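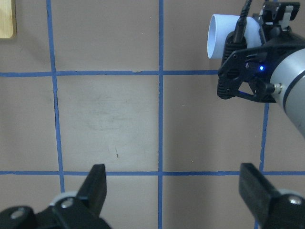
Blue tape laid out in squares.

To: tromley-quilters
Subject: Re: Setting a sampler when the blocks won't behave

Dear Lakmal, and dear everyone,

What a lovely long message, and I'm sorry to have left it sitting overnight, but my sister was here with the dog and I couldn't get near the kitchen table, never mind the computer. I've pasted your letter in at the bottom for those who get the list as a digest and will otherwise wonder what I am going on about.

First of all, please don't unpick anything yet! I have made three samplers now, if you count the one that became a cushion, and every one of them had blocks that came up different sizes. It is in the nature of the thing. You start a sampler in one year and finish it in another, and in between you've changed your machine foot, or your glasses, or you have simply got better at it. My early blocks are all a shade small and my later ones are all a shade generous, and you can read my whole sewing life across the top if you know where to look.

What I would do is measure each block across the middle, both ways, and write it on a slip of paper pinned to the corner. Don't measure along the edges, as they stretch if you so much as look at them, especially where you've got bias on the outside. Then find your smallest respectable block. I say respectable because there's generally one that is so far out it needs remaking, and you'll know which it is already. Everything else gets a narrow border in the background fabric, cut too wide on purpose, and then you trim the lot to one size. The books call this coping strips, which always makes me laugh, as I've needed a few of those in my time.

About the setting itself. You asked whether to go straight or on point. On point is beautiful and I'd never talk anybody out of it, but you'll need those big side triangles, and they eat fabric. If you only have what's left of the green then I should go straight, with sashing and little cornerstones. Sashing forgives a great deal. Mine finished at two inches, which looked wide on the floor and just right on the bed.

Do press the sashing towards the strips and not towards the blocks, and mark the matching points on the far side before you sew the next row on. I used the Flalance ruler for this, the one with the yellow edge, and I would lend it to you except that it's gone to my niece in exchange for a set of cake tins. Miah had them in stock at the end of the summer if you're passing, and they will cut you a proper length of backing too, if you ask at the till and it isn't a busy morning.

Thread: I'm still on the grey Cleltico for piecing and shall be until somebody prises the reel out of my hand. It does fluff up a bit, so clean under the plate when you change the bobbin. For the quilting I'd go up to something thicker. Are you doing it by hand? You didn't say, and I've a feeling you'd enjoy it, but it is a winter's work at that size and you did mention a birthday.

If you want another pair of eyes, bring it all to the November meeting and we'll push the tables together. Bring the blocks unpressed if that's how they are. I've brought mine in a pillowcase before now.

With love from a rather damp Tromley,
M.

PS Does anyone still have my copy of the hexagon book? It has a tea ring on the cover and a bus ticket at the feathered star page.

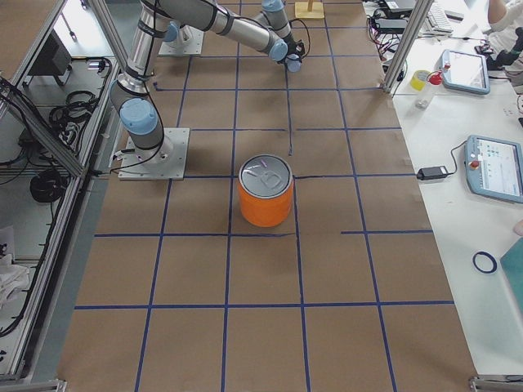
On 2026-10-17, Lakmal Haque wrote:

Hello all. I have finally finished the blocks for Mum's sampler, which by my reckoning makes 670 separate pieces of cloth, and I laid them out on the spare bed feeling very pleased with myself. Then I saw that they don't match. Some are bigger than others by nearly the width of my little finger, and the basket one is a sort of kite. Do I take them apart and start again, or is there a way of setting them that hides it? I'd also like to know if people prefer blocks straight or on point for a double bed. I have the dark green left over for the joins, but there isn't a lot of it and the shop has sold out. I've already spent 31 pounds on wadding, so I am rather committed! It's for her birthday in the spring. Any advice gratefully received, and thank you again for the lift home last time.

Lakmal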